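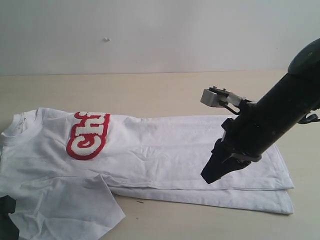
My year of not buying clothes (so far)

19 April 2022

Right, so in January I did something I don't recommend unless you've got a strong cup of tea next to you. I went back through all my bank statements and added up what I'd spent on clothes last year. £1,119. I did it twice, then I made Dennis do it, and he got the same number and went very quiet and handed the calculator back.

I wouldn't mind so much if I looked fantastic. I don't! I work from home three days a week and mostly look like someone who's come to read the meter. The money had gone in dribs and drabs on tops, mainly, and on a pair of boots that were £100 in the sale and that I've worn to exactly one christening. Oh, and gym leggings. I'm not a member of a gym.

So the rule is no new clothes until next January. Socks and underwear don't count, and neither does anything I've got to have for work (this has been discussed at some length in our house and I've won). Second-hand is allowed but I have to sleep on it first, so if it's gone when I go back then it's gone.

The first few weeks were easy because I was still cross with myself. February was harder. I hadn't noticed how much of my looking at clothes was just something to do with my thumbs in the evening, and I kept finding myself with a full basket on the Imell website and no memory of putting anything in it. I've unsubscribed from all their emails now, and from the Drodex ones too, and my inbox is a much duller and nicer place.

What I've done instead is go through everything I already own. I pulled the whole lot out of the wardrobe and the drawers and that awful suitcase on top of the wardrobe, and it took me a full weekend, mostly because I kept stopping to try things on.
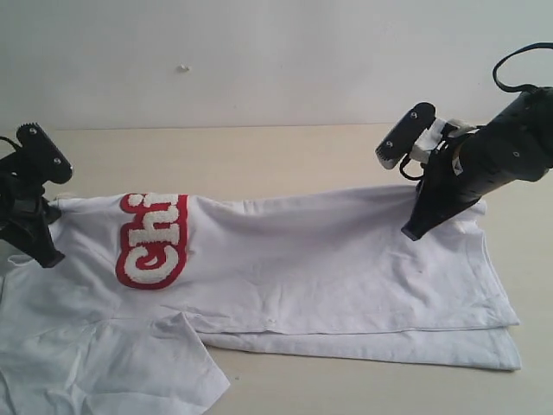

I also found the green cardigan I accused my sister of stealing in 2017, so that was a phone call. She's been very gracious about it and has asked for the cardigan.

T-shirts were the worst of it. I've got so many, and every one comes with a reason I can't get rid of it – this one was a holiday, that one was a birthday, that one's got a hole but it's a comfy hole. Pushpa came round on the Sunday and was ruthless. Her test is whether you'd lend it to a friend who'd been caught in the rain. If you'd be embarrassed to hand it over, it goes to rags. I thought that was harsh until I saw the pile, and then I made her another coffee and we did the pyjamas as well.

I've been mending a bit, too. I'm not good at it. I bought a little tin of needles and thread from Nishad, the haberdashery by the station, and the man in there showed me how to do a ladder stitch on the counter while a queue built up behind me. I've since fixed two hems and a pocket, and sewn one cuff completely shut, which I only found out about when I tried to put my hand through it.

The other thing I've got right is folding. I used to stack everything flat and then wreck the stack by pulling from the bottom. Now I fold the sides in, fold it up to a little block and stand them in a row in the drawer like files. You can see the lot when you open it, so I'm wearing things I'd forgotten about, and Dennis has started doing his as well (without being asked, I want that on record).
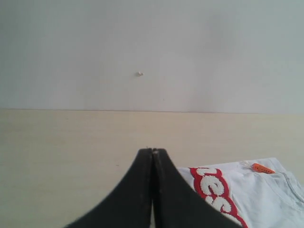
Off-white wall, pale wooden tabletop.

As for the money, I've been moving a bit over every payday and there's £300 in the pot already. We're thinking of a long weekend in Jellholm in the autumn if it keeps going up. I'll need a decent coat for that and mine's got a broken zip, so if anyone knows how to replace one without crying, please leave me a comment.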